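Tromico Championship Wrestling

Tromico Championship Wrestling, known to most of its followers simply as Tromico, is an independent professional wrestling promotion that runs shows in small halls, leisure centres and, when the weather is kind, the odd seaside bandstand. It takes its name from the Tromico Rooms, the old dance hall where its first card was held before a crowd of 211, a figure still printed on the back of the programme with a good deal of pride.

The promotion is best loved for its tag team wrestling. Its longest-running villains, Drarkance, are a masked pair who held the tag team titles for 13 months and lost them at the December supershow, in a two-out-of-three-falls match that older supporters will happily talk you through hold by hold, given half a chance and a cup of tea. The belts themselves were made by Christodoulou, a family leather firm, and have been mended more than once after being used for purposes their makers never had in mind. 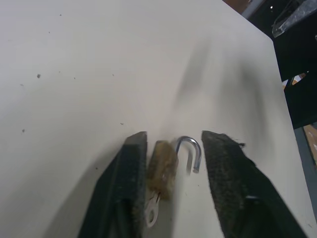 How is the Clotiter Cup decided?
It is a one-night knockout for eight wrestlers, with the quarter-finals and semi-finals held under a short time limit and the final allowed to run for up to 50 minutes.

The Clotiter Cup is the high point of the Tromico year, and past winners have usually gone on to a singles title match at the following show (though one famously asked for a tag title match instead, and got it!). A drawn semi-final puts both wrestlers out, a rule that has twice handed somebody a free pass and been grumbled about ever since.

Tromico also runs a training school, where beginners spend their first weeks learning to fall safely before they are let anywhere near the top rope. Several of its pupils have moved on to larger promotions, and a few come back each winter to wrestle on the undercard.

Last updated 2023-03-01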